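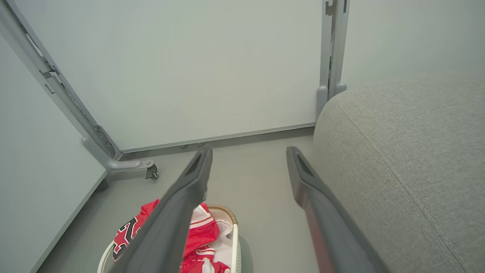

Penner Textile Testing is recruiting households for a home laundering study that runs for twelve weeks beginning in July. The study measures how printed and dyed garments change when they are washed under ordinary home conditions, as opposed to the fixed cycles used in our laboratory. Participants wash supplied garments together with their own clothes and return them at set intervals for measurement. Mixed loads are of particular interest: a red jersey with numbering or lettering in the same basket as white fabric with red stripes and a white garment is the kind of combination the study is designed to cover. Households that sort strictly by color are also eligible and will be assigned to a separate group.

Reference number: 3913
Study lead: Réjean Ross
Participant contact: Sheldon Fortin
Places available: 202 households

Background

Colorfastness to laundering is normally tested on small specimens in sealed containers at controlled temperature. The results are repeatable, but they do not account for overloading, long waits between washing and drying, varying water hardness, or the habit of adding detergent by eye. An earlier round of this study collected 1660 wash records. Dye transfer onto white polyester differed between households by more than the laboratory method predicted, and load size explained only part of the difference. The present round adds water samples and drying method to the record.

What participants do

Each household receives one kit. The kit contains six garments, a set of white transfer strips, a water sample bottle with a prepaid mailer, and a printed log. The garments are two printed jerseys, two striped knit shirts, and two plain white T-shirts, in adult sizes. They may be worn but do not have to be. Wear is recorded in the log.

The garments are washed at least once a week in a normal household load. One transfer strip is pinned inside a white T-shirt for each wash. After the load is dry, the strip is removed, placed in its numbered sleeve, and kept out of direct light. The log entry for each wash takes less than five minutes and records the following:

Start time
Water temperature setting
Cycle selected
Detergent type and amount
Approximate fill of the drum (quarter, half, three quarters, full)
Other colors present in the load
Time between end of cycle and start of drying
Drying method

Do not use chlorine bleach on any load that contains kit garments. Fabric softener and oxygen-based stain removers are permitted if the household normally uses them. Enter the product name in the log each time.

At the end of weeks four, eight, and twelve, the garments and strips are packed in the supplied carton and collected from the participant's address. Garments collected in weeks four and eight are measured and returned within five working days. No study washes are expected during that period.

Eligibility

Applicants must be 18 or older and responsible for most of the laundry in the household. The household must have regular use of a washing machine at home or in the same building. Both top-loading and front-loading machines are accepted. Households using a coin laundry at another address are not eligible for this round, as the machine has to remain the same for the full period.

A household is not eligible if it includes a current employee of Penner or of a detergent, dye, or appliance manufacturer. Households with a known allergy to disperse dyes should not apply. Participants who expect to move or replace their washing machine before the end of the study should say so on the application form. This does not rule them out automatically, but we need the date.

We have enough front-loading machines from the previous round and will give some preference to top-loaders, and to homes on well water.

Payment

Payment is made in three parts, one after each collection. The full amount and the schedule are stated in the participant agreement, which is sent to selected households before they commit. A part payment is due for each completed period if a household withdraws early. Participants keep the kit garments after final measurement. Damage to kit garments during normal washing is a result and is not charged to the participant. Damage to the household's own clothing should be reported with photographs within seven days. Claims are handled under the terms in section four of the agreement.

Data

Logs are stored under a household number. Names and addresses are held separately and deleted after the last payment clears. Published results will report machine type, water hardness range, and wash conditions, with no location smaller than the state.

How to apply

Request form 2456 from the participant office and return it by mail or in person. The form asks for the make and age of the washing machine, the number of people in the household, the usual number of loads per week, and the detergent currently in use. Please copy the machine model number from the plate on the machine. Forms without a model number are put on hold until we have it.

Telephone screening takes fifteen minutes and is carried out between 9 a.m. and 4 p.m. Applicants who cannot take calls during those hours should mark the evening box on the form. Sheldon Fortin will confirm a time in writing.

Selected households receive the agreement first and the kit after the signed copy is returned. Applications that arrive after all places are filled will be kept for the next round unless the applicant asks for them to be destroyed.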